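From: Rhys Quinlan
To: Murnden home-robots list
Date: Jan 7, 2018
Subject: Re: so when do they do the dishes?

Dayana Contreras wrote:
> My sister in Hapeta keeps asking me when she can buy one that
> unloads the dishwasher. I told her two years. Was I lying?

Well, I wouldn't say lying, but I'd keep the dish rack for now! I get this question at every family dinner and I always end up talking about toddler toys. Putting a peg in a hole is pretty much the whole chore if you squint – find the thing, find where it goes, turn it the right way, let go without knocking over its neighbor. Forks, mugs, bolts on a shop floor, it's all that. 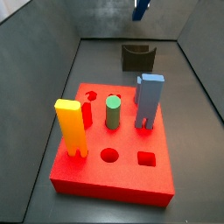
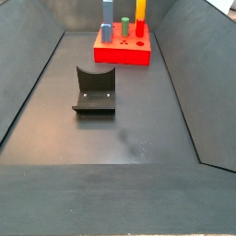

The red block with pegs standing on it is in both of these, and so is the dark piece with the curved top.

Dayana's sister would say that a three-year-old can manage pegs, so what is everyone so proud of, and anyway her dishes are slippery and the cat walks through. Fair enough, and I have no good comeback for the cat. I'd still sooner see one job done 82 times in a row than a slick demo done once. Does anyone at Udar still keep a log of that sort of thing? I lost track after August.

Rhys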